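Print this page | E-mail this page

Bench notebook, textiles corner
September, 4.10 pm

Subject: the blue knit, again

Started the afternoon meaning to write up the towel sheets and instead spent it with one piece of blue knitwear. It came out of the Schwaiger box, the one labelled "assorted tops, soft". Soft is right. Assorted is generous.

Towels have spoiled us. A towel has four corners and no opinions. Knit jersey has edges that roll up as soon as you let go, and a habit of turning a tidy hem into a rope. Hinata Higuchi reckons this is my fault for picking it up by the nearest bit. I have noted the remark and will go on picking it up by the nearest bit until somebody writes down which bit is better.

Order of work, such as it was:

1. Tip the garment out on the table. Don't smooth it first, that's cheating.
2. Find two points far enough apart to be worth holding.
3. Lift, spread, lower. Mutter.
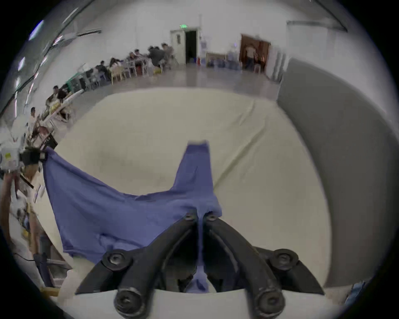
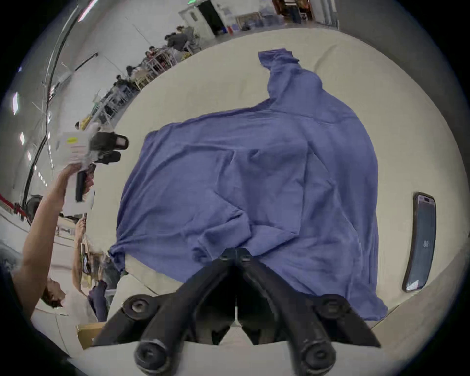

Periwinkle knit on the pale table, with one end twisted thin in both pictures.

4. Work the twisted end loose before doing anything about the middle. I had this the other way round on the old sheet, and it has been crossed out in pencil, then in pen.
5. Flatten from the middle outwards. The middle creases go; new ones turn up at the hem, looking pleased with themselves.
6. Fold in half, then decide whether you can live with it.

Notes to self

The cover on the table wants ironing. It's hard to be strict about creases in a garment when the thing underneath has its own.

Oltlow want the finished pile stacked to fit their 25 cm shelf. I have asked whether that is 25 cm wide or 25 cm deep and been told yes.

The Zernura sheet still says "lay flat, sleeves out" for everything, including the pillowcases. Have asked for a correction. The Savinix sheet is better written but assumes a table twice the size of ours and, I suspect, a calmer person standing at it.

There are 149 items on the list before the box can go back. At today's pace I shall be retiring from this table.

Still to do

- Write up the towels (really)
- Iron table cover
- Move all the rolled-edge knits to their own page so they stop spoiling the towel averages
- Ask Hinata which bit is better, and get it in writing
- Tea towels next time, as a treat

Later, 5.25 pm: Hinata read the above and has added "the shoulder seams, obviously" in the margin. Will try it on the next one.

2 comments | 0 shares | E-mail this page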